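Starneo Tabletop Arm Kit: Review Data Card

Summary
This card accompanies the recordings made during the Starneo kit evaluation at the Gendham site. The kit is offered to schools and small workshops for light pick-and-place work. Version 1 was released on March 27, 2020.

Contents
The set holds 547 episodes for training and 26 for testing. Each episode covers one attempt, whether completed or abandoned.
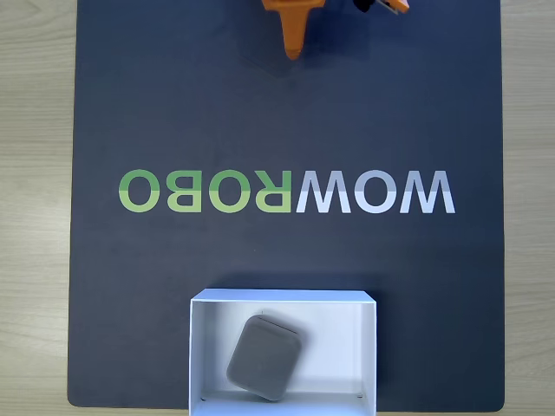 Gripper over the WOWROBO mat, with one grey object in the white box.

Known limits
All episodes use a single tabletop. Results on other surfaces — glass or bare metal, for instance — were not assessed. Assembly time and spare parts are covered in the separate Jivberg report.

Use
The files may be used for teaching and research with credit to the Gendham site. Corrections will be included in the August release.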